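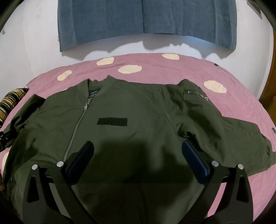 green bomber, zipped up and ready to go on the listing pile

ok so I've been selling my old clothes on Stileo since November and a few of you asked how it's going, so here's a thread. grab a snack

first thing, I've made $139 so far. before fees! I was picturing rent money, I got grocery money. still pretty happy with it

what sells fast: jackets, jeans, anything with a real zipper. what sits forever: going-out tops. I have one sparkly thing that's been up for 36 days with a single like and I think the like was my cousin

pricing drives me nuts. I listed a Balogun sweater for $45 and got an offer of six. SIX. I countered at 40 and never heard back. it's now in my closet and I wear it constantly, so who's the loser here (me, I still need the $40)

shipping tip! weigh stuff BEFORE you list it. I guessed on a pair of boots and the label ate almost everything I made on them. a cheap kitchen scale works fine

also please write down measurements. pit to pit, shoulder to hem, sleeve. once I started doing that the "does this run small??" messages dropped way off and I got my evenings back

the drop-off place in Wikcombe moved by the way, it's next to the Raltel store now and they close at five. I learned this at 5:04 with three packages and no umbrella

someone asked if it's worth it vs just donating. I do both. anything I'd have to list under ten bucks goes straight in the donation bag, life is short

next up is the coat closet and I'm a little scared of it. if you want first dibs on winter stuff, reply with your size and I'll message you before it goes up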